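Progress report no. 3: the shared kitchen at Cullum House
Prepared for the Ostetti Fund, Oct 21, 2020
From Darragh Ó Ceallaigh, project lead

You asked for this one to be shorter than the last and to contain fewer adjectives. I have managed the first.

Where we are

The last report left us with a sink, a working oven and a great deal of cardboard. Since then the kitchen has been fitted out to the point where a person can walk in, make a meal for four and put everything away again without ringing me. Two people still ring me, but they did that before there was a kitchen.

The grant agreement lists three things for this period: equip the worktops, agree a place for everything, and write the house guide. The worktops are equipped. The places are agreed, with one exception, which has its own section below because it has had its own meetings. The guide exists in draft and is 9 pages long, down from 29. Most of what went was about tea towels.

Equipment

We bought less than we planned to. The original list came from the architect, Drina, who has strong views on kitchens and, as far as I can establish, eats out. Her list had a stand mixer, a fish kettle and a set of ramekins. We took them to the residents and the residents laughed, so the money has gone on plates, mugs, decent knives and a second set of pans. The fish kettle was already on order. It is in my office with the post in it.

Spending on small equipment came to £502 against a line of £805, leaving £303. I would like to carry this forward to December, when the cold tap in the utility room will need seeing to. I know taps are not small equipment. I am asking anyway, and Annex B has the form.

The main worktop

It took three goes to get the layout right. In the first everything lived in cupboards, and people cooked with all the cupboard doors open and banged their heads. In the second everything lived out on the worktop, and people cooked on the windowsill. The present arrangement keeps out only what gets used every day: the toaster oven, the mug tree, the wooden dish rack, a wicker tray for whatever vegetables are about to be dealt with, and one wire basket for the odds and ends, with a board across it so that the top counts as a shelf. A brown mat goes underneath and gets wiped down every evening by whoever is on the rota, or by me.

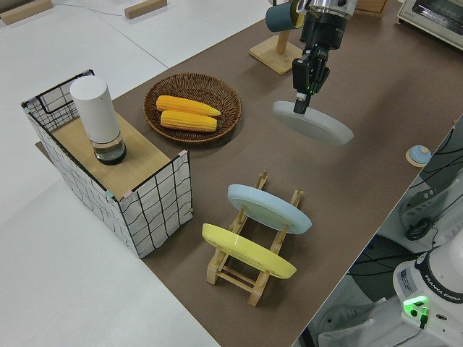
The dish rack has done more for good relations than anything else we bought. Before it arrived, plates were dried in a heap on a tea towel and the bottom one was always somebody else's problem. Now they stand on edge, and a full rack is visible from the door, which seems to shame people into emptying it. It also cost less than one ramekin per resident would have.

The mug tree is less of a triumph. It was brought in so that mugs would stop migrating upstairs. They still migrate, only now we can see how many have gone. Mrs D'Souza on the first floor has offered an amnesty box on the landing, and I have accepted on the house's behalf.

The exception

The lined basket was meant to be for cloths and pegs. It has since been claimed for onions, for charging cables, and for a period in the summer for a single roller skate. We held a meeting. The meeting decided that the basket should be for cloths and pegs. A second meeting was then called by those who had missed the first, and it decided that the matter should be looked at again once the shelving in the pantry is up. I report this in full because the agreement says all storage is to be "allocated and labelled" by the end of the period, and all of it is, apart from this. The label is printed. It says CLOTHS. It is in a drawer.

Cooking sessions

Weekly sessions began once the worktop was usable. They are run by residents for residents, with me on washing up. We have kept to food that needs one pan or none: soup, omelettes, corn on the cob, a tray of roast roots that came out well and a rice pudding that did not. Numbers are in Annex A. Attendance drops when it rains, which I cannot explain, as everybody involved lives in the building.

What has gone badly

The pantry shelving is late. The brackets came in the wrong size, went back, and came again in the same wrong size with an apology. The third lot is promised for next month.

The extractor fan works but sounds like a lorry reversing. The fitter has been twice and says it is within tolerance. It is not within mine.

I also underestimated how long it takes to get people to agree on where spoons go. If you fund a kitchen elsewhere, please put a fortnight in for spoons.

Next period

Pantry shelves up and filled. House guide finished, printed and put somewhere dry. Utility room tap, subject to your view of Annex B. A decision on the basket.

We would be glad to have someone from the Fund over for lunch before the final report. Give me a few days' notice so I can get the post out of the fish kettle.

Annex A: session numbers
Annex B: request to carry forward £303
Annex C: house guide, draft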